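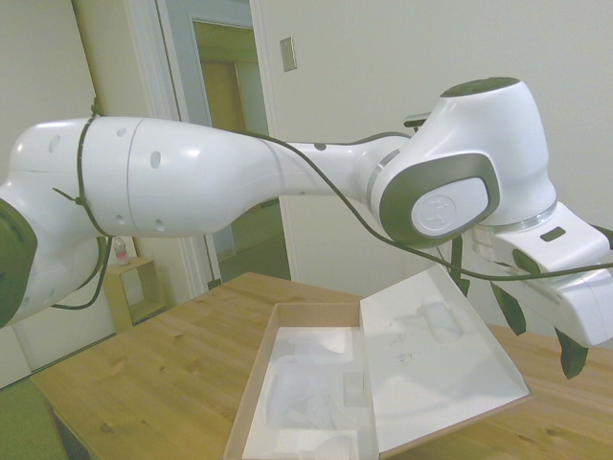

White arm at the bench, green cable tied near the top of the big link.

October, 7:40 am, coffee number one

Okay, picking up where I left off with the lease mess. I promised Ingegerd I'd write down what happened with the Brirlow building in one place so we can stop digging through email threads, and I keep not doing it, so I'm doing it now before people come in.

Short version: Zarkthorpe (the landlord, or the company that manages the building for the landlord, I still get those two mixed up) says we owe $224 a month more in shared building costs than we've been paying, going back 12 months. We say we don't. The letter came addressed to Ilitz, the name we traded under before the merger, and it sat in the wrong mailbox for 3 weeks. So by the time I opened it we had 4 days left to answer. Lovely way to start a morning!

What I did, in order, so I don't have to remember it again:

Called Zarkthorpe. Got voicemail. Called again after lunch and got a nice guy who could see our account but not the letter, and he said the letter came from a different system. I asked him to put a note on the account that we're disputing it. He said he did. I wrote down the time (1:15 pm) and then lost the sticky note, so it's going in here.

Then I sent an email saying the same thing, short, with the lease attached. Ingegerd read it over first and took out two of my sentences. She was right about one of them.

Then I sat down and read the lease, all of it, which I had never done. The part that matters is the section on shared costs. It says our share is worked out by floor area, and there's a table at the back with everybody's area in it. The number they used in the letter isn't the number in our table. It looks to me like they're counting the storage room down the hall, and we gave that up when Raju took over the unit next door. I'm sure we signed something for that. Finding it is another matter — it's not in the shared drive under Leases, or Building, or Ilitz, or the folder called Misc 2 that I would love to delete someday.

Ingegerd thinks the paper copy is in one of the boxes from the move. I looked through the first couple of boxes yesterday and found the old fire inspection, a lot of takeout menus and the warranty for a fridge we don't own anymore. No storage room letter. Will keep going tonight if the phone stays quiet.

I also messaged the office manager over at Raju to ask if they have their side of it. They must have some paper saying when they got the room. She wrote back "let me look" with a thumbs up, and I'm choosing to be cheerful about it.

Money stuff, for whoever does the books: please keep paying the regular amount on the regular date. Don't pay the extra, and don't hold anything back either. I don't want to be late on rent over an argument about a hallway closet, and the late fee clause in this lease is nasty (page with the coffee ring on it, you'll find it).

Other thing — the renewal. We have to tell them whether we're staying, and I had the deadline wrong on the wall calendar. Fixed it. If we're going to ask for a lower rate I'd like this cleared up first, though Ingegerd says it might help us to have both on the table at once. We went back and forth on it and got nowhere. I'm a bit tired of the whole subject and so is she.

2:10 pm. Zarkthorpe answered the email! They want "supporting documents for the change in premises." So, back to the boxes. I asked for more time in writing and also asked them to send the worksheet behind their number, and I changed our mailing name with them while I was at it. Form took ages and wanted a fax number.

To do: remaining boxes, nudge Raju, scan the area table, ask Ingegerd where she put the old key receipt for the storage room.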